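Home Stories Archive Submit About

The Lid Setting

The Tanoli came on a 90-day trial, and Ghislain Dhillon had used up 12 of the days before he let it near the stove. He reviewed kitchen products for a trade newsletter called Kedska. Toasters, mostly, and once a line of drawer organizers that took him all of February.

The service was sold by subscription. Zancombe, the company, charged 300 dollars a month and sent a technician to set it up. She taped a card to the refrigerator with a phone number on it and told him to start with lids. People always wanted to start with eggs, she said, and then they called the number.

So he started with lids. He picked "cover and uncover" from the menu, put his coffee down where the arm couldn't reach it, and stood by the sink with a notepad. 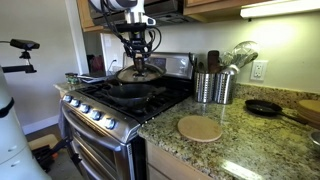 Marit wanted to know if it could be paused in the middle of a job. She had come in from the yard and was still holding the hose nozzle. He said there was a pause button in the app and another one on the base. She asked which one worked faster, and he wrote that down as a question, and under it he wrote "ask Zancombe," and then he went and pushed the one on the base to find out.

The arm stopped. He pushed it again and it went on.

"That's fine, then," Marit said, and went back outside.

By late morning he had two pages. The first version of a review always came out as a list of complaints, and he had learned to let it. The menu was slow. The word "vessel" was used where "pot" would do. The manual had a whole chapter on soup and one paragraph on cleaning. Under Jenow, which was the name of the cheaper plan, you got lids and stirring. You had to move up a plan to get anything poured.

He thought about his father, who had cooked for six people every night with one good hand after the accident at the yard. His father had put lids on with his forearm and taken them off with a folded towel. A thing that did only lids would have seemed like a joke to him for a week or so. After that he would have argued with anyone who tried to take it out of the house.

Ghislain didn't know how to put that in a product review. He set up the steel pans and ran the job again.

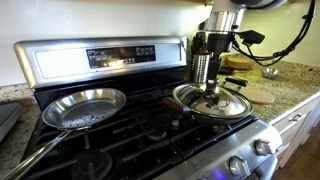 Photo: Kedska test kitchen

The editor called at noon. She wanted to know if it was a buy or a wait.

"It's a lid so far," he said.

"Can you get me to 300 words on a lid?"

He said he could. She asked if it was loud, and he held the phone out toward the stove for a while. When he put it back to his ear she was talking to somebody else about invoices.

He ate a sandwich standing up. Then he changed the job from stove to counter, to see how it managed a lid lying on the stone, and pulled the stool over. 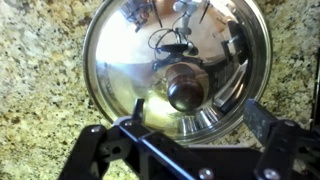 Ghislain Dhillon
Product Reviewer, Kedska

He typed his name and title at the top of the page first, the way he always did, and then looked at the blank part under it. Through the window he could hear the hose running. He wrote, "My father cooked with one hand," and left it there, and went to see if Marit wanted lunch.

Contact | Copyright Home Stories | Back to top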